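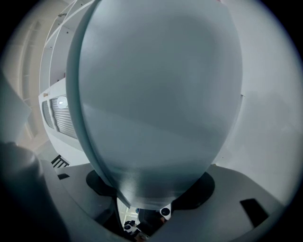
A pale shell on its black collar, with a gripper finger in the near corner.

The checklist nobody fails

13 May 2020

Balura publishes a code of practice for small service robots and the people who train them. It runs to 110 pages. I have read all of it, twice, and I still could not say what a company would have to do to break it.

Take the part on gripping. An operator should use "suitable force" on "delicate or finished surfaces." Suitable for what? A smooth, egg-shaped shell and a cardboard box ask very different things of a pair of fingers, and a sensible person works that out in a second. A rule is supposed to help when the sensible person is off sick, or is on the fortieth repeat of the same grasp and thinking about lunch. The code gives no number, no test and no sample of a failed grip. It asks for judgment and then gives you a box to tick saying judgment was used.

There are a lot of boxes. Fivham, which sells audits against the code, told me it had reviewed 481 sites by last December. I asked how many had been refused a certificate. Eight, I was told, and all of them for missing paperwork. Either this is the best behaved industry in the country or the audit is looking in the wrong place.

I lean toward the second. The auditors' form gives a page and a half to the wording of door signs. It gives one line to cameras. Yet a wide lens close to a gripper takes in far more than the thing being gripped. It picks up the cabinet, the wall and whoever happens to be standing within reach of the light. The code says bystanders should be "made aware where practical." Every manager I spoke to thought that was fair. They also each had a different idea of what practical meant, and in two cases it meant a sheet of paper in a binder.

Cokby, a smaller outfit, tried to do better. Its house rules fit on a single card. Stop if a person's face comes into view. Keep the fingers clear of seams and rims. Log every contact you didn't plan. I like the card very much. I also asked to see the log, and the log had three entries for the whole winter, all in the same handwriting. Perhaps nothing went wrong. People who have tried to pick up awkward shapes with two stiff fingers will have their own view.

The defense I hear most often is that the field is young and strict rules would choke it. There is something in that. Nobody wants a standard that freezes the tools of one year and makes everyone buy them for ten. But a loose standard costs money too. Suksawat, a supplier of training courses, charges 1,615 dollars a seat to explain what the code means, and the course notes admit on the second page that several clauses are "open to interpretation." If the clauses were clear, the course would be a short one.

What would I want instead? Force limits by type of surface, even rough ones, with the date they were last checked. A plain rule on what happens to footage that has a bystander in it, how long it is kept and who may look. A near-miss report that goes to someone outside the building. And an audit where the visitor picks the task on the day and watches it being done, start to finish, by whoever is on shift.

Balura says a revision is under way and that comments are welcome. I sent mine. The reply thanked me for my interest and attached the existing code.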